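침대 위에서 상의 개는 법: 구겨진 니트를 서랍에 들어갈 모양으로 만들기

2022년 9월 19일
공유 14 · 댓글 2

옷 개는 법을 글로 배우는 사람이 어디 있나 싶겠지만, 지난 7월에 올린 양말 정리 글의 조회수가 1247이다. 제일 많이 들어온 요청이 상의였다. 그래서 쓴다. 정리의 달인이라서 쓰는 글은 아니다. 나는 서른이 넘도록 의자 등받이를 옷장으로 알고 산 사람이다.

준비물

옷, 평평한 곳, 그리고 약간의 체념. 전용 폴딩 보드도 하나 사 봤는데 지금은 냄비 받침으로 잘 쓰고 있다.

장소는 침대를 권한다. 책상이 더 단단해서 좋다는 의견도 있지만, 우리 집 책상에는 상의 한 벌을 펼칠 자리가 난 적이 없다. 침대의 단점은 푹신하다는 것이다. 옷을 누르면 옷만 눌리는 게 아니라 매트리스까지 같이 꺼진다. 이불을 한 번 당겨서 팽팽하게 해 두면 한결 낫다. 베개와 인형은 머리맡에 그냥 두어도 된다. 그것까지 치우기 시작하면 오늘 안에 옷은 못 갠다.

1단계. 옷의 앞뒤를 찾는다

건조대에서 걷어 던져 놓은 옷은 대개 앞뒤도 위아래도 알 수 없는 덩어리다. 남색이나 검정 니트라면 더 심하다. 이럴 때는 목둘레부터 찾는다. 안감이나 칼라 색이 다른 옷은 그쪽이 먼저 눈에 띄니 거기를 베개 쪽으로 돌려놓는다. 목이 위, 밑단이 내 쪽. 이것만 해도 절반은 왔다.

2단계. 밑단을 잡고 편다

밑단 한쪽을 집어 내 쪽으로 살살 당긴다. 다른 손으로는 옆을 눌러 준다. 양손으로 동시에 잡아당기면 주름이 가운데로 몰려 깊은 골이 생기는데, 그 골은 갠 뒤에도 고스란히 남는다. 한쪽은 누르고 한쪽은 당긴다. 니트는 늘어나니까 힘자랑은 하지 말 것. 나는 Vukus 카디건 하나를 이렇게 원피스로 만들었다.

가운데 주름은 손바닥으로 목에서 밑단 방향으로 쓸어내린다. 두 번이면 충분하다. 세 번째부터는 그냥 쓰다듬는 것이다.

3단계. 뒤집는다

앞판이 바닥으로 가게 뒤집는다. 어깨 양 끝을 잡고 들어 올려 한 번에 내려놓는다. 단추나 지퍼가 있는 옷은 뒤집기 전에 잠근다. 맨 위와 가운데만 잠가도 모양은 잡힌다. 다 잠그는 사람도 있다는데 존경한다.

4단계. 양옆을 접는다

한쪽 어깨 중간쯤을 기준으로 옆판을 등 가운데로 접는다. 넘어온 소매는 밑단 쪽으로 꺾어 내린다. 반대쪽도 똑같이 한다. 이때 폭을 서랍 폭에 맞춰야 한다. 나는 이걸 생략했다가 서랍 앞에서 처음부터 다시 갠 적이 여러 번 있다. 두꺼운 니트는 소매끼리 겹치면 가운데가 불룩해지니 조금 비켜서 내린다.

5단계. 밑에서 위로

밑단을 잡고 절반까지 올려 접고, 한 번 더 접는다. 세워서 넣는 서랍이면 3등분으로 접는 쪽이 잘 선다. 안 서면 옆에 다른 옷을 끼워 넣으면 된다. 옷도 기댈 데가 있으면 선다.

자주 망하는 지점

접는 도중에 주름이 보인다고 그 자리에서 펴려 들면 접은 게 다 풀린다. 2단계로 돌아가는 편이 빠르다. 안감이 매끄러운 옷은 접어 놓아도 슬금슬금 미끄러지니 개자마자 서랍에 넣는다. 침대에 쌓아 두고 물 마시러 가면 돌아와서 무너진 탑을 보게 된다.

재킷처럼 어깨 모양이 잡힌 옷은 개지 말고 옷걸이에 건다. 옷걸이가 모자라면, 글쎄, 의자가 있다.

댓글 2

에스페란사 리지웨이: 폭을 서랍에 맞추라는 말을 왜 이제야 들었을까요. 방금 니트 전부 다시 갰습니다.

에이머스 몬토야: 폴딩 보드 냄비 받침으로 쓰면 녹지 않나요?

관련 글
- 양말 짝 맞추기를 포기하지 않는 법
- 이불 커버 혼자 씌우기
- 옷장 문이 안 닫힐 때 먼저 뺄 것들
- Osberg 서랍 칸막이 한 달 사용기

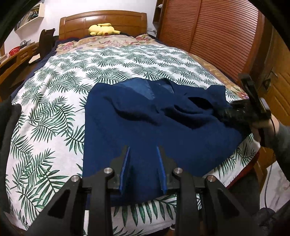

2단계, 밑단을 잡고 옆을 누른 모습.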